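Pavberg Under-Sink Water Filter
Installation and Care Guide

Section 3: Fitting the filter and first use

Read this section through once before you start. Most people finish the job in under two hours. You do not need to cut any pipe if your cold water valve has a standard threaded outlet. If it does not, see Section 5 for the adapter list.
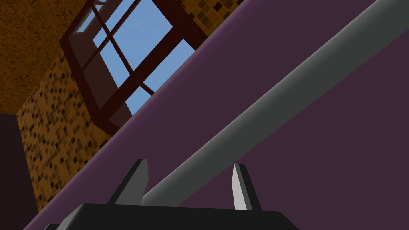
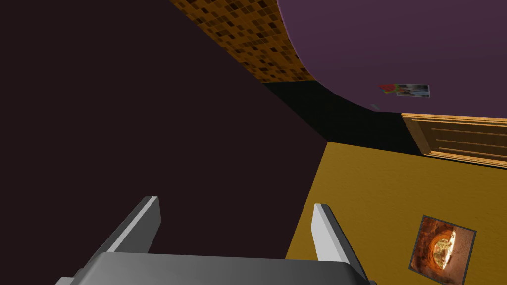
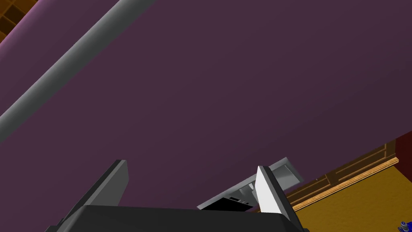
Before you begin

You will need an adjustable wrench, a cordless drill, a pencil, a bucket, an old towel and a flashlight. The filter head, the mounting bracket, two lengths of tubing and the tee valve are in the carton. The cartridge is packed separately in a sealed bag. Leave it in the bag until step 9.

CAUTION: Connect the filter to the cold water line only. Hot water will damage the cartridge and may cause the housing to leak.

CAUTION: Do not install the filter where it may freeze. If the house will be left without heat in January or any other cold month, drain the filter first (Section 6).

Shutting off the water

1. Clear out the cabinet and lay the towel over the floor of it. Set the bucket under the cold water valve.

2. Turn the cold water valve clockwise until it stops. Open the kitchen faucet on the cold side and let it run out. If water is still running after a minute or two, the valve is not closing fully and you will need to shut off the main supply to the house.

3. Unscrew the faucet hose from the valve. A small amount of water will drain from the hose. Tip it into the bucket.

Fitting the tee valve

4. Check that the rubber washer is seated flat inside the tee valve. Screw the tee valve onto the cold water valve by hand, then give it a quarter turn with the wrench. Do not use thread tape on this joint - the washer makes the seal.

5. Screw the faucet hose onto the top of the tee valve in the same way.

Mounting the bracket

6. Hold the bracket against the side wall of the cabinet and mark the two screw holes with the pencil. Leave at least 100 mm of clear space below the bottom of the housing so that the cartridge can be twisted off later.

NOTE: Cabinet walls are often thin. Use the short screws from the carton and check what is on the other side before you drill.

7. Drill the pilot holes and fasten the bracket. Hang the filter head on it with the arrow on top pointing toward the faucet side.

8. Cut the tubing to length with a sharp knife. The ends must be square. Push one length into the port marked IN and the other into the port marked OUT until each stops, then tug gently. The tubing should not move. Connect the IN tubing to the tee valve and the OUT tubing to the filter faucet.

NOTE: Tubing that is bent too sharply will kink and cut the flow. If you have extra length, leave it in a wide loop at the back of the cabinet.

Installing the cartridge

9. Wash your hands. Take the cartridge out of its bag and remove the cap. Wet the two O-rings with clean water. Do not use grease or oil.

10. Push the cartridge up into the head and turn it to the right until it clicks.

11. Open the cold water valve slowly, half a turn at first. Wipe every joint with a dry paper towel and look for damp spots. If a push-in joint is wet, close the valve, pull the tubing out, trim the end and fit it again. If a screwed joint is wet, tighten it slightly.

12. When all joints are dry, open the valve fully.

Flushing

13. Run the filter faucet for around 3 minutes and throw the water away. It may look gray or cloudy at first. The gray is fine carbon dust and is harmless. Cloudiness that clears from the bottom of the glass upward is air and may come back for a few days.

14. Write the date on the label and stick it to the filter head, for example: 28 August 2018.

15. Check the joints again the next morning before you put anything back in the cabinet.

Replacing the cartridge

Replace the cartridge after 500 gallons or six months, whichever comes first. A slow flow or a return of the chlorine taste means it is due sooner. Order part number 147. The older Pistow cartridges look much the same but have a shorter neck and will not seal in this head.

If the filter has not been used for a week or more, run it for a minute before drinking from it.

Questions about fitting can be sent to Shu-fen Wu at the Pavberg parts desk. Please have the number from the underside of the filter head ready.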